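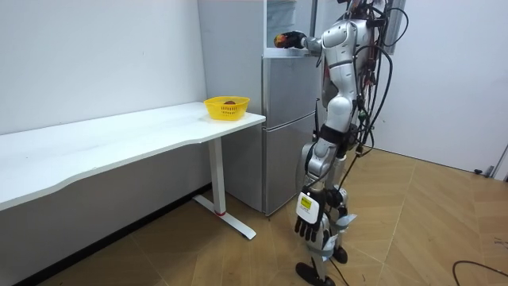 Favorite illustrators, picture books especially

mtathore_ink
Looking for people whose work I can study. I draw in pen and want to get better at color. Mohit

fbtunstall
Start with Niamh Kinsella. She did the Hastby books, 8 of them, and the early ones are all gouache. Look at how few colors she uses on a page, often only 4. I have the second one open on my desk most days.
Freya

paperweight70
I don't get the fuss over Kinsella. The early Hastby books are fine but the later ones look rushed. The faces are all the same face. Mamta Mittal is better at people and hardly anyone brings her up.

fbtunstall
The later ones are digital, so they do look flatter. I wouldn't say rushed. Agree on Mittal.

ngautam
Second vote for Mittal. Her market drawings in Tralamow were done in ink first with the color put on top — that might suit you, Mohit. The library edition is printed too dark though. Get the paperback if you can find one.

paperweight70
The paperback is cropped. You lose the left side of the harbor spread.

ngautam
Mine isn't cropped. Maybe there were two printings?

mtathore_ink
Thanks, I ordered the Tralamow paperback and will check the harbor page when it gets here. Does anyone know what paper Mittal uses?

fbtunstall
Hot press, I think. I'd have to look it up.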